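Budgeting for a Robot Arm in a Small Workshop or Test Kitchen

The price of the arm is the number everyone asks for first, and it is the easiest one to get. The rest of the list takes longer. These tips come from setting up the bench at Alton, where Mal-soon Um keeps the equipment budget and Eglė Šimkus does the daily setup.

1. Measure the table before you ask for quotes

Write down the length, the width and the height of the top. Mark where the base will stand and draw the reach on the floor plan with a pencil and string. If chairs are going to stay in the room, draw those too.

2. Buy the practice items early

Use the things you plan to handle every day. Squeeze bottles, plastic cups and a slotted caddy cover a lot of tabletop work. We set aside $200 for these and buy duplicates, so a cracked cup doesn't hold up the day.

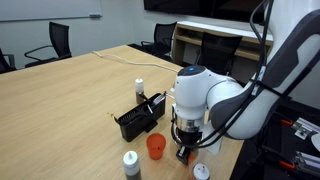 3. Put cables and mounting on their own lines

Ask whether the quote includes the brackets, the clamps and the full cable run. Our clamps and extrusion came to $147, and none of it was in the first quote from Tierney. Leave slack in the cables at the joints and check that slack with the arm at full stretch.

4. Price the gripper separately

Ask for a spare set of fingers in the same order. Storine charged us a second shipping fee when we went back for them. Test the grip on your smallest item and your widest one before you sign off on delivery.

5. Plan for sauce

If you work with food, bottles will drip. Keep a stack of rags and a mild cleaner near the bench, and wipe spots before they dry on bare wood. Stop the arm first.

6. Keep some money back

We hold $300 for the first year. Mal-soon doesn't release any of it until the arm has run for 5 full working days.

Quotes from suppliers run out. Our last one from Istari was good through December 31, 2018, so check the expiration date before the budget meeting.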